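## 4. What Sellers Mean by "Room to Entertain"

In the last section we explained how we gathered the listings, and we would now like to spend some time with the words themselves, which were (we are happy to admit) the part of this project that kept us talking long after we should have gone home. Our question is a plain one. When a listing tells a buyer that a house is good for entertaining, what does the person who wrote it have in mind, and does the buyer who reads it picture the same thing?

The full set holds 2,278 listings for detached homes in the county of Murkoria, all of them taken from the Clekine portal with the sellers' text, the stated floor area and the asking price. From these we drew 400 for close reading. Each one was read by both authors, Onuoha first and Okoro second, and neither of us saw the other's marks until the whole batch was finished. Where we disagreed we sat down together and read the listing out loud, a habit that began as a bit of fun and ended up being the most useful thing we did. A phrase like "the perfect home for the growing family who loves company" looks harmless on a screen, but when you hear it spoken you start to wonder whether it says anything about the house at all.

We counted a listing as making an entertaining claim if it used the verb or any of its close relatives (entertainer, entertainment area, entertaining space), or if it spoke directly of guests, parties, gatherings, or holiday meals. We left out mentions of home theaters. We went back and forth on that one for longer than either of us would like to say, and a reader who feels we chose wrongly is in good company, as Okoro still thinks so too.
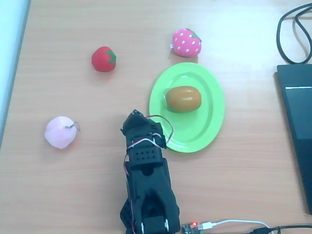 ### 4.1 Indoors, outdoors, and the space in between

The first thing we noticed is how often the claim is tied to a patio, a deck, or a covered porch, and how seldom it is tied to a dining room. Of the listings we read closely, 227 made an entertaining claim of some sort. Most of these placed the guests outside, or at least on their way there, through sliding doors that "bring the outdoors in" or a kitchen that "flows" to the yard. Flowing is a wonderfully popular thing for a kitchen to do. We came across kitchens that flowed to decks, to pools, to side gardens and in one case to a carport, which the seller had furnished with a long table and was clearly very proud of.

Formal dining rooms, on the other hand, were usually named in passing, somewhere after the bedrooms and before the laundry. This surprised us a little. Both of us grew up in homes where company meant the good plates and the room you weren't allowed to play in, and we had gone into the reading expecting to find that room doing more of the work. Older houses in the Ugwu district nearly all have one, and yet their sellers often preferred to call it a study, a playroom, or a "flex space," even where the photographs showed a dining table and chairs standing in it.

It would be easy to say that tastes have simply moved outdoors, and perhaps they have. We would be a little careful here, though. A deck is something a seller has often paid for and remembers paying for, while a dining room came with the house. Several of the sellers we spoke with talked about their decks the way people talk about a garden they planted themselves, with dates and weather and the name of the cousin who helped pour the footings. That kind of pride finds its way into a listing whether or not buyers are asking for it.

### 4.2 Does the claim follow the floor plan?

Floor plans were attached to 130 of the listings in the close-reading sample, and this let us compare the words with the rooms. We looked at the largest shared space in each home, at whether the kitchen opened onto it, and at how a visitor would get from the front door to wherever the party was supposed to be. The last of these turned out to be more telling than size. A house could have a perfectly generous living room and still send its guests down a bedroom hallway to reach the patio, and sellers of such houses tended to be quiet about company, or to mention it only once near the end.

Size on its own was a weaker guide than we had hoped. Some of the warmest entertaining language came from quite small homes, especially in Volard, where the lots are narrow and the houses sit close together. There the word "cozy" turned up again and again beside the word "gatherings," and it would be unkind to read this as only a polite cover for a lack of room. One Volard seller told us that she had hosted every birthday in the family for years, that people ate standing up in the kitchen, and that she had written the listing with those evenings in mind. Her living room was among the smallest we looked at. Her listing was, by our count, among the most insistent that the house was made for guests, and having talked to her we find it hard to call that an exaggeration.

The method used for comparing each plan with its text is described in full in Appendix B, so we only sketch it here. Every plan was redrawn at the same scale with the furniture removed, so that a nicely drawn sofa would not sway the reader. The redrawn plans were then sorted into those that offered a direct path from entry to gathering space and those that did not. Readers did the sorting without the listing text in front of them, and they were asked to set aside any plan where the front door could not be identified with confidence. This happened more than one might expect, mainly with homes that had been extended more than once, and where the door used by the family was plainly not the one facing the street.

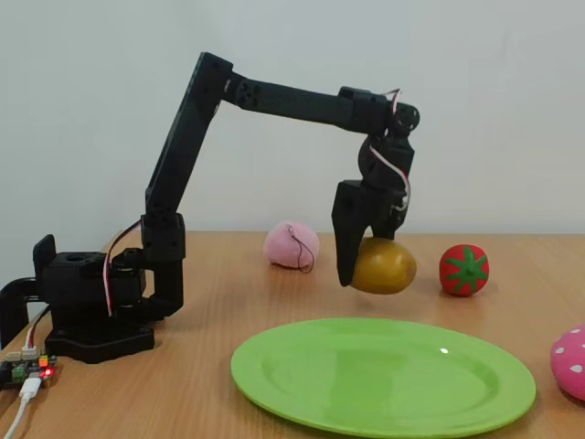 *Figure 3. Black robotic arm on a light wooden tabletop, its gripper holding an egg-shaped, olive-yellow object.*

### 4.3 How buyers read the same words

We turn now to the other side of the conversation. The buyers who kindly agreed to talk with us were shown short passages from the listings, with the prices and addresses taken out, and asked to tell us what sort of house they imagined. We did not prompt them with features. We simply let them talk, and most of them talked at length, often over coffee and more than once over somebody's lunch.

Buyers were generous readers on the whole. They expected some puffery and did not seem to hold it against the seller. When a passage promised a home "for those who love to entertain," they usually imagined a big open kitchen first, and only then a patio or a yard. This is close to the reverse of what the sellers had in mind, and it held for buyers with children and buyers without. Several people went further and told us that an outdoor space mattered to them mostly as somewhere for dogs, tomato plants, or a trampoline, and that if friends came over they would all end up around the kitchen counter anyway.

The word "entertainer," used as a name for the house itself, got a cooler welcome. Some buyers found it charming and old-fashioned. Others said it made them think of a house that would be hard to heat, or of a seller who had spent money on a bar when the roof needed it. We should add that these remarks were made in a relaxed setting by people who were not about to sign anything, and a buyer standing on a real deck at six in the evening with the light coming through the trees may well feel differently about the whole matter. 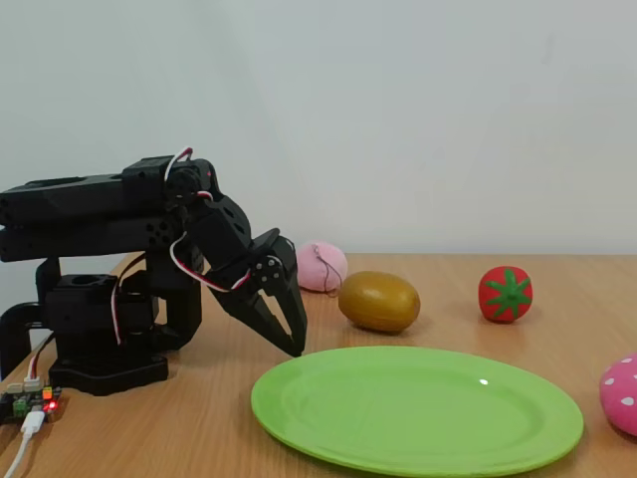
There was also a group of buyers who told us that they skipped the descriptive text altogether and went directly to the floor area, the number of bathrooms, and the map. We believe them, up to a point. When we later asked this same group which passages they remembered, they could often repeat a phrase or two nearly word for word, including some from listings they said they had not really read. Onuoha takes this as a sign that the wording does its work quietly. Okoro would rather put it down to how alike the phrases are, since anyone who has been house hunting for a month or two could produce a passable listing from memory, and would very likely get the word "sought-after" into the first sentence.

### 4.4 A note on the agents

We have spoken so far as though sellers write their own listings, and in Murkoria many of them do write the first draft. The agent then trims it, moves the bedrooms up, and adds whatever the office likes to see. Where both versions were still on hand and the seller was willing to share them, we read them next to each other. The entertaining claim was nearly always present in the seller's draft already, though usually attached to something particular: a Thanksgiving table, a graduation party, a neighbor who plays the accordion. In the agent's version the particular thing had gone and the general claim had stayed.

Agents we asked about this were cheerful and frank. They told us that a buyer needs to be able to see their own life in the house, and that the accordion gets in the way of that. It is a fair point and we have no figures to set against it. Our drafts all came from sellers who had kept them, and people who keep such things may be fonder of their homes than most, so the comparison should be taken with that in mind until the May interviews have been transcribed and can be read alongside it.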